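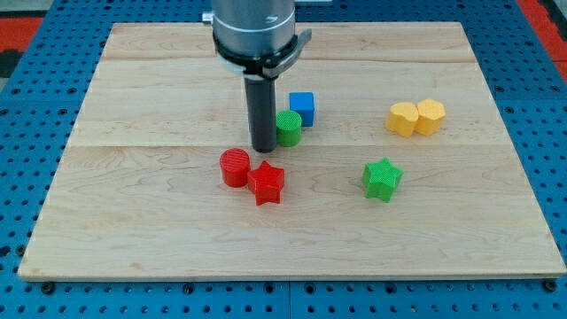
A joined maple board on one of the blue benches at the Tirnuna workshop.

26 November 2018

Anyone who has wandered past the old Korkolen hall lately with the roller door up will have caught the smell of fresh-cut timber, and we're very pleased to say there's a good deal more of it coming. The Tirnuna community workshop has taken delivery of its first lot of maple boards, 138 of them (yes, they all fitted in the storeroom, though it was a near thing with the last pallet!), and they'll be made into chopping boards, bread boards and a few bigger serving platters for the Montes winter market.

Maple is a lovely pale timber to work with, all cream and honey, and the faint wavy grain comes up beautifully once it has had a coat or two of oil. The boards are joined from separate planks, so you'll find a fine seam or two running across the face, and a few have darker streaks as well. We think those are the prettiest of the lot and expect some friendly squabbling over them.

The benches have had a bit of attention too. The blue perforated tops are now all in place, and the grid of holes makes it much easier to set a stop or a fastener just where you want it, whatever the size of your board. Regulars who remember chasing their work across the old trestles with a clamp in each hand will be glad of the change.

Over 200 people put their names down for the autumn sessions, which begin in March and run for 17 weeks, and there are still 57 places left, mostly in the mornings. Beginners are as welcome as old hands. Please wear closed shoes, tie back long hair and bring your own apron if you have a favourite. Bookings are being taken at the front counter of the Amico café next door, where the scones are also well worth the walk.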